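Home Diary Older Newer About

July 9, 2024

My shoulders are tired tonight, although the robot did the lifting. I moved the two arms the whole day, and it is strange how much of your own body goes into it. When the shirt slides, I pull in my stomach, as if this would help.

We are still on the task with the shirts and the hangers. Susico wants 200 good examples of it before we may go on to trousers, and today I added 31. In the morning I was slow. The checked cloth is soft and falls together, and then I must search for the collar with the grippers, first one side, then the other. 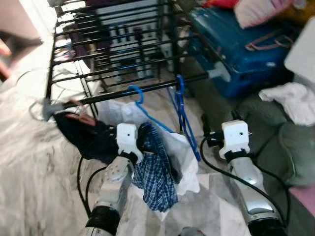

I have learned to wait. If I close the gripper too early, I catch two layers, and the hanger has no way to go in. The written guide from Clekivlow says that a correction in the middle of an example is allowed, even welcome, as long as the hand does not shake around without purpose. I like this rule. A learning system which sees only perfect movements will not know what to do after its first mistake — I was the same with my English.

What I don't like is the counting. On the wall chart in the office somebody wrote 3,405, the number for all tasks together, and under it the goal for September. I try not to look at it. When I think about the number, I become hasty, and hasty examples are thrown away in the evening check. Yesterday I lost a good part of my afternoon like this.

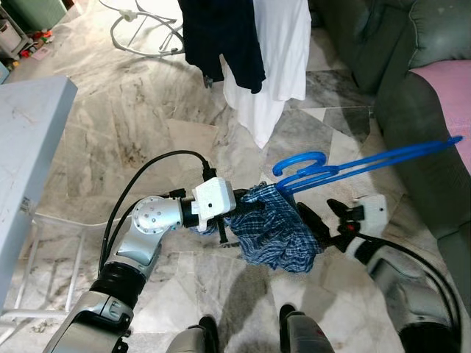
After lunch it went better. I began to hold the shirt lower and to let the weight of the cloth open the collar for me. I wrote this down for the Amuswood team, who start with the same task next week. Maybe they find a nicer way.

At home I had my own laundry waiting. I hung up one blouse and noticed that I was moving my wrist slowly, in small steps, with a stop before each grip. Then I left the rest in the basket and made soup.

Tomorrow I will ask if I can begin one hour later.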